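How do you get gray shadowy marks off a plain white tabletop?
Posted by Aaliyah Lemieux, 10 Dec 2023
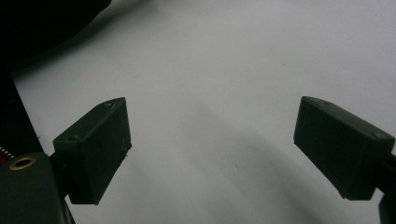
I bought a plain white table in August, during a brief spell of believing I was a person who could own one. Since then it has hosted 2 children, one husband and a great deal of tea, and I now spend my evenings wiping it. My trouble is telling dirt from light. The surface goes from a bright, cool gray to something duller, with a wide soft shadow running down toward one corner, and I have scrubbed at shadows like that one more than once before noticing they moved when I did. The real marks are fainter and sit near where we eat. Dish soap does nothing. I don't know what the top is made of, the label having gone out with the box. What can I use that won't leave it worse?

Dinesh Weerakoon
Turn off the ceiling light and put a lamp at table height, off to one side. Shadows go somewhere else, grime stays put. Then make a paste of baking soda and water, leave it on for 6 minutes and wipe with a soft damp cloth, no pressing. Try it on a hidden patch first, as you don't know the finish. My wife and I have had a white desk for 4 years and it still looks white, at least to visitors, who are polite.
If the marks feel rough under a fingertip, they may be scratches holding dirt. Paste will lighten those a bit – it won't fill them in.

Phyllis Cropper
Tablecloth.

Tanvir Bhattacharjee
Seconding the lamp. Please skip the melamine sponge everyone will suggest. It is very fine sandpaper with good publicity, and I used one on a glossy white shelf and got a dull patch the size of a saucer, which I now keep a plant on. Also check your cloth. I spent some 45 minutes cleaning a counter with a gray microfiber that was shedding gray fluff as I went. Rinse with plain water at the end and dry it, or the soap film will collect the next lot of dust for you.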